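We use cookies to make this forum work. Accept all | Manage settings

Painting glass lampshades – what are you all using?
Posted by henrique_coelho, June, 21:14
2 replies · 30 likes · 800 views

Evening all. I've been after a new hobby and I've settled on painting plain glass shades from the Cumley tip shop (2 quid each, can't argue!). Trouble is my lines go all wobbly, and the Kallton enamel pen I bought spits every time I lift it. I'm after something loose and loopy, black on white, a bit like this one.

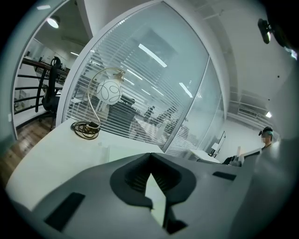

White globe shade, thin black swirls

Do you draw it out first or just go for it? And do you bake yours? I gave my first one 30 minutes in the oven and I'm not sure the paint liked it.

Share (2)

mossy_jan, 21:40
Just go for it! Pencil won't grip on glass anyway, and wobbles look nicer than anything traced. I'd bin the pen though – get a long thin brush (mine's an Aoki liner) and some proper glass paint, and turn the shade instead of your wrist.

tetley_and_toast, 22:05
Can't agree with Jan there, sorry. Freehand on a round shade is how I ruined three in one weekend. Chinagraph pencil grips fine, and it wipes off with a dry cloth once the paint's cured. Check the label on your paint before you bake again, the Hakmont stuff I use goes in a cold oven and comes up slowly with it.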